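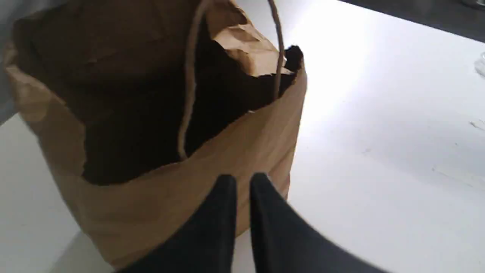

The paper bag, from the wrist camera.

Home | Builds | Robot diary | About

Filed under: Robot diary

Day two of bag week! I've been collecting examples for Merka (my little arm project, for anyone new) and I thought cups were fiddly. Cups hold still. A brown paper bag with a twisted handle has its own ideas, and every time you touch one it comes back a slightly different shape.

The plan is 86 runs with this kind of bag. I steer the arm by hand, it records what the wrist camera sees along with where the joints are, and later the whole lot gets fed to the learning side. I got through 30 on Monday and was pretty chuffed, then went back over them and threw out 2 where I'd bumped the table halfway.

What I'm trying to do this time is vary things on purpose. My first batch back at Trumivach was hopeless for that - same spot, same angle, same bag, and the model learned the spot beautifully. So now I shift the bag between runs, turn it a bit, scrunch the top or fold the rim over, and sometimes leave the handle flopped to one side. The inside goes really dark from up close, so I'm also playing with the lamp to get a range of colours and shadows.

I'm labelling in Wuvosia again. It's slow, but I know where all the buttons are. Each run takes me 40 seconds to drive and much longer to tag, especially when I can't decide whether a grab on the rim counts as a good one or a lucky one. I've started a "not sure" pile and it's growing.

Chambi, the bigger arm, gets its turn in August. Same bags, longer reach, and hopefully I'll have caught up on the tagging by then.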